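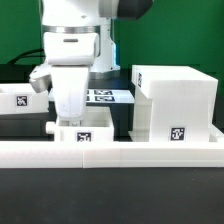
A white bin and a small open container on a dark worktop, in front of a green wall.

Zollangate opens sorting workshop for small parts

ZOLLANGATE, March. Troltix has opened a new workshop in the Moulin building, where small parts are sorted and packed for repair shops in the region. The room has 338 square meters and 17 workbenches. Each bench has a dark top, so that light parts are easy to see on it.

The company expects to pack 2,000 orders per month under the name Clurnari. Shops can choose between 2 sizes of kit, and both are delivered in containers which can be returned and filled again.

The workshop can be visited every Friday afternoon. Visitors are asked to register at the front desk of the Moulin building.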